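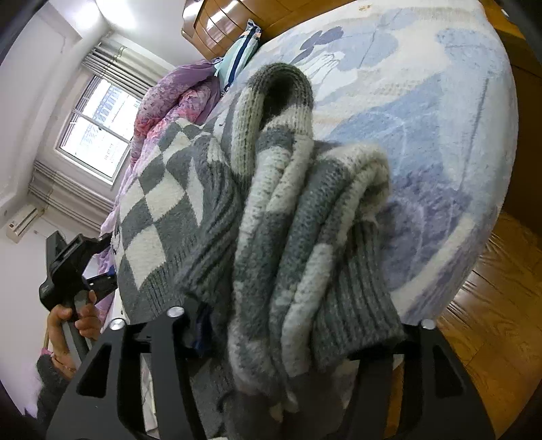
Category: Failure modes in robotic manipulation

Snag release fault

A snag release fault is a failure in which a robot gripper opens on command but does not let go of what it was holding. The jaws move apart, the controller records a completed release, and the arm withdraws with the object still attached by a thread, a loop or a fold. It is best known from work with clothing and bedding, where chunky knitwear produces some of the most stubborn and most fascinating cases. The fault is also called a false release or, among people who fold laundry with robots for a living, a hanger-on.

The name comes from the Humness project, a household manipulation effort that taught two-handed garment folding from demonstrations made with hand-held grippers in ordinary bedrooms. The company Partanen supplied the jaws and Hillow wrote the control software. Neusa Dantas, who led fault analysis for the project, began using the term in her weekly notes, and it spread from there.

Causes

Light gripper jaws are often cut through with triangular or trapezoidal windows. The cut-outs save weight and let a jaw flex a little, and they are a lovely piece of simple engineering. They also have inside edges. When the jaws close on a thick sweater, the fabric bulges into the openings, and loose fibers on a fuzzy or pilled surface can wrap around an edge or work their way under a screw head near the rim. A smooth cotton sheet rarely does this. Cable knits, open ribbing and worn wool do it often.

A second cause is the folded sleeve. A cuff doubled back on itself forms a loop, and a jaw tip that slides into the loop on the way in can hook it on the way out. From the controller's side the two causes look the same, as the motor current drops normally in both.

A third, less common form involves a passenger layer. The gripper picks up the garment it was meant to take along with a bit of whatever lies under it, and the lower layer stays pinched in the base of the jaws after the top one falls free.

The Burnance trial

The most thoroughly studied case took place in May at Burnance, a furnished test apartment used by the Humness project. In a run of 300 folds, the system logged every release as successful. Video review found 9 false releases, all of them on knitwear. Eight ended with a stretched sleeve or a pulled thread. In the ninth, the arm set off for its rest position with a cardigan still hooked to one jaw, the cardigan drew a comforter after it, and the comforter swept a lamp off the nightstand.

The lamp did not hit anyone, but the sequence got a great deal of attention, and rightly so! The robot had stayed inside every one of its force limits. The load rose slowly while the cloth paid out, and at no single moment was the pull strong enough to trigger a stop. Dantas's write-up of the event is still a pleasure to read. She rebuilt the whole chain using the same cardigan, a borrowed comforter and a kitchen scale, and got the lamp to fall on her fourth try.

Detection

Early detection relied on jaw position alone, which cannot see the fault. Later versions of the Hillow software added a pause after opening, followed by a short upward movement of 100 millimeters at low speed. The wrist sensor compares the weight before and after. A snagged sleeve usually shows up as a small, steady rise in load, quite different from the quick bump of a jaw brushing against cloth.

A camera check is sometimes used as well. It works well on plain fabrics and less well on busy ones, where a patterned garment lying on a floral bedspread can make it hard to tell which edge belongs to what.

Prevention

Partanen's revised jaws kept the openings but rounded their inner edges and sank the screws below the surface. A thin snap-on sleeve was offered for the older jaws. In a follow-up run of 192 folds with the sleeve fitted, there was one false release, traced to a cuff loop.

Changes to technique help too. Demonstrators learned to open the jaws fully, back straight out along the line of approach and only then lift. Taking hold of a sweater by its body instead of its sleeve avoids most loops.

Safety notes

Operators should never pull a snagged garment free while the arm is powered. Fingers can enter the jaw openings along with the yarn, and some controllers read a tug on the fabric as a guiding motion and follow it. The usual procedure is to stop the arm, support the weight of the cloth and ease the fibers off with a blunt hook.

See also: Double pick; Grasp slip; Passenger layer; Wrist load sensing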